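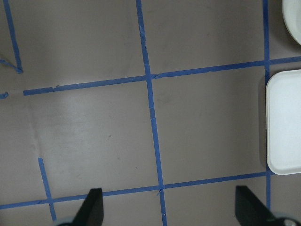 Hiring the Hutside Rooms: Frequently Asked Questions

Who may hire a room?
Any resident, club or business may apply. Hirers must be aged 18 or over and must be present throughout the booking.

How many people may attend?
The Chien Room holds 60 people seated. The Main Hall holds 135. These limits include children and may not be exceeded.

How do I make a booking?
Applications should be sent in writing to the Bookings Officer, Edith Castaño. A booking is confirmed only when the deposit has been received.

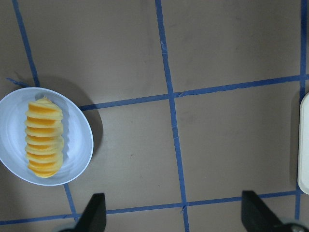 Regular hirers may apply for a block booking of up to 3 months, renewable on request.

May we bring our own food?
Yes. Hot food may be prepared only in the kitchen, which must be requested on the application form — it is not included in the standard charge.
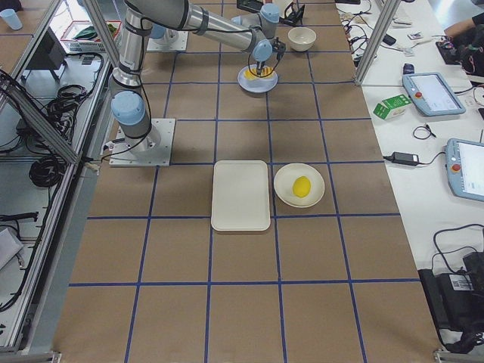 Hirers should take all leftover food away with them and leave the sinks clear.

When must we leave?
Rooms must be vacated by 11 pm, or by 9 pm on a Sunday.

Whom should I contact about a complaint?
Complaints should be addressed to the Centre Manager, Abelardo Fuentealba.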